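**Two-arm build in the shared shop, is the second arm worth it?**

**bujar_g** wrote:

Some of you saw the frame Ankica and I bolted together at Drinura in July. Both arms move now. I've been told by three people in the shop that it's "basically done" and I don't buy it, so I want opinions from people who aren't being nice to me.

The job is kitchen stuff, mostly toys. Pull a utensil out of a cup, put it somewhere else. One arm does it with the other parked out of the way. 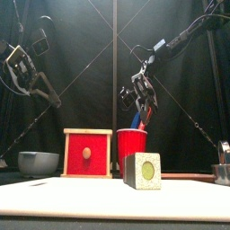
I logged 50 tries with the arms run by hand from the leader set and got 18 drops. That's with a person driving! If I can't do it myself I don't see how a policy trained on my driving is going to do any better. Total spend so far is $2585, and the second arm is a big piece of that.

---

**hirnow_ermira** wrote:

18 out of 50 by hand is a driving problem or a fingertip problem. What's on the tips? If it's bare printed plastic you'll lose anything with a round handle. Put rubber on and run the same test before you touch anything else.

---

**Jummai Ojo** wrote:

I'm going to be the grump. What does two arms get you for picking a spatula out of a cup? One arm can do that. I built a single for the garage and it took me 15 evenings, most of those spent on cable routing. Every joint you add is another thing that drifts. I've read a lot of threads where somebody doubles the hardware before the first half works, and they mostly go quiet after a month or two.

---

**bujar_g** wrote:

> What does two arms get you

Holding the cup still. It's light plastic and it tips when the handle drags on the rim. I did try tape under it and that helped, but then I'm testing tape.

Ermira, tips are printed, no rubber. I'll try it.

---

**gvidmar** wrote:

Jummai, I don't agree. Steadying with one hand and pulling with the other is how anybody does it, and a cup that's taped down tells you nothing about a real kitchen. My complaint is different. Bujar, how many of those 18 were the utensil slipping out of the tips and how many were the cup going over? Without that split the number is useless.

---

**ankica.g** wrote:

He didn't write it down. I asked him at the time.

My own gripe is the wrist cameras. Everyone says they fix the close-in part, and maybe they do in good light. Ours are dim near the table. The table is close to black, the gripper is black, and it takes up the bottom middle of the view no matter what you do. The cup and the cutting board come through fine because they have pale edges. Dark stuff on a dark table is a guess. I turned the gain up and got noise.

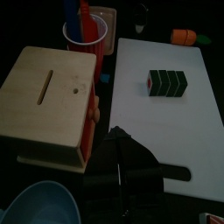

Would a lamp on the wrist fix it?

A fixed light over the table is the better bet, because one on the wrist moves its shadows every time the arm moves and throws glare off anything shiny.

I already have a Morkari strip light from the old bench, so that's going up first. Bujar wants to buy a new one. Bujar is not buying a new one.

---

**Jummai Ojo** wrote:

Cover the table too. Matte gray paper, costs next to nothing. And Gorazd, fine on steadying the cup, but then test it steadying the cup. Right now he's got two arms and only one of them working at a time.

---

**mathew_bench** wrote:

Same setup here more or less. Rubber tips took care of most of my slips, but they wore through fast and I'm on my third pair. Check your zero on the wrist joint as well. Mine was off and I blamed the fingers for weeks.

---

**bujar_g** wrote:

OK. Rubber, strip light, gray paper, and I'll split the drops into slips and tips this time. One change per run so I know which one did it. Still not convinced on the training side, and I'm not recording a single demo until the hand-driven number comes down.

---

**gvidmar** wrote:

Record them anyway. Failed ones are handy to look at later and disk is cheap.

---

**bujar_g** wrote:

Disk maybe. My evenings, no.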